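## 3. Sorting habits and the cost of small household storage 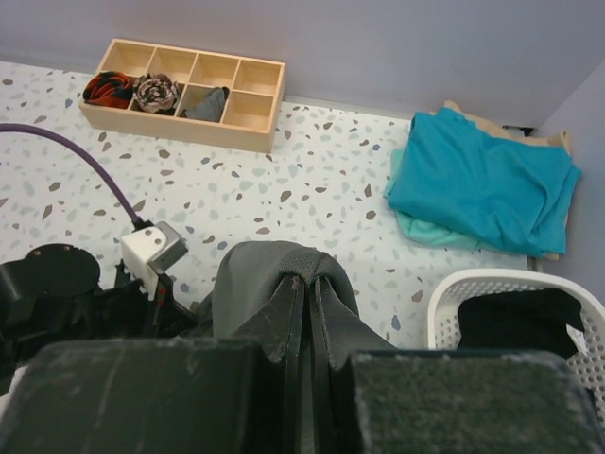
**Figure 1.** A divided wooden organizer with eight square compartments, three of them filled, beside folded fabrics.

Most work on household storage has looked at large items: closets, garages, rented units. Small storage has received less attention, partly because each item costs little and partly because people rarely remember buying it. In the Lillatgate survey we asked about trays, drawer inserts, tins, jars and boxes with dividers. This section covers the answers on how such items are bought, how they are used in the first year, and what happens to them afterward.

### 3.1 Sample and questions

The survey went to households in the Lillatgate district and was filled in on paper or online. We received 1,641 usable forms. Forms with no answer to the questions on storage were dropped before this count. The person who does most of the tidying was asked to fill in the form, and where two people shared the work either could answer.

Respondents listed the small storage items they had bought or been given in the past five years. For each item they marked where it was kept, what it held, and whether the contents had changed since it was first used. A free-text box asked why the item had been chosen. Papadopoulos coded the free-text answers, and Dzene coded a second set without seeing the first. Where the two codings differed, the answer was discussed and a single code agreed on.

We also held follow-up interviews in 40 homes. These took place at a table or in the room where most of the items were kept, and lasted up to 550 minutes in total for each interviewer per week. Interviewers did not open drawers or cupboards unless asked to.

### 3.2 Buying before sorting

The most common pattern was to buy the container first and decide on the contents later. Respondents often described the purchase as the start of a plan to tidy a room. They had a general idea of the kind of thing they wanted to put away (socks, sewing supplies, cables, tea) but had not measured either the items or the shelf. Divided boxes were chosen more often on the number of compartments than on their size.

This fits the earlier account by Lukoševičius, who argued that shoppers treat compartments as a stand-in for order. Our data support the first half of that account. The second half, that shoppers regret the choice soon after, is weaker here. Many people in our sample were content with boxes they used only in part, and several said they liked having room left over.

Those who sorted first behaved differently. They laid out what they owned, made piles, and then looked for something that fit. They bought fewer items and were more likely to reuse a shoebox or a biscuit tin. They were also more likely to have moved house in the previous year, so the sorting may have come from packing and not from any steady habit. The survey cannot separate the two.

### 3.3 Drift in contents

We use the word drift for a change in what a container holds when no one in the household recalls deciding on it. A tray meant for hair ties comes to hold coins and keys. Drift was reported for containers in hallways and kitchens more than for those in bedrooms. It was rare for clothing. Folded items take up most of a compartment and leave little space for anything else, and they are put back at regular times after washing.

Open trays drifted more than boxes with lids. In the interviews, people with open trays could usually name the first item that did not belong, and often who had put it there. People with lidded boxes more often said they had forgotten what was inside.

### 3.4 Limits

The survey relied on memory, and cheap items are easily left out. Respondents who enjoy tidying may also have been more willing to return the form. The Gadska pilot, which used the same questions in 700 homes, had a similar problem with older purchases. We did not ask about income in the main survey, so the link between spending and drift is left for later work.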